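Pennington Sample Room: Surfaces and Sheet Stock

Notes and pictures from the Pennington sample room, updated August 23, 2018. The room holds backing surfaces and flat sheet stock used for color matching. Sheets are checked against a pale background first, then against a dark one. Entries are kept by Graça Carrilho. Shelf labels follow the old Stiron numbering, which stops at 800.
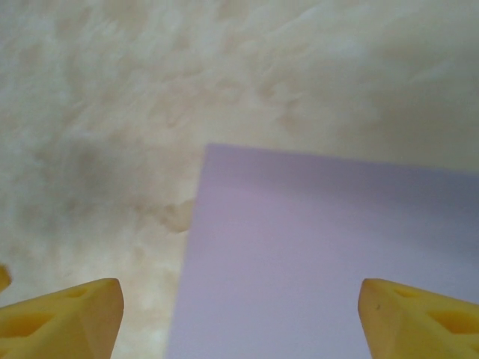 Pale lavender sheet, unprinted, matte face, on a mottled cream surface.

Lilac-gray is hard to judge on a warm ground. The tone reads pinker toward the upper left of the sheet and more blue-gray toward the right, so a reading from one corner is not enough. Take 2 readings, one near each side, and write both on the card. The background has its own variation, from near white to sandy beige, and should not be used as a white reference.

Sheets go back flat in drawer 14 with a plain divider between colors. Requests for cut pieces go to Ginette Delaunay at the front desk. The Cleris swatch books remain on the lower shelf and are not lent out.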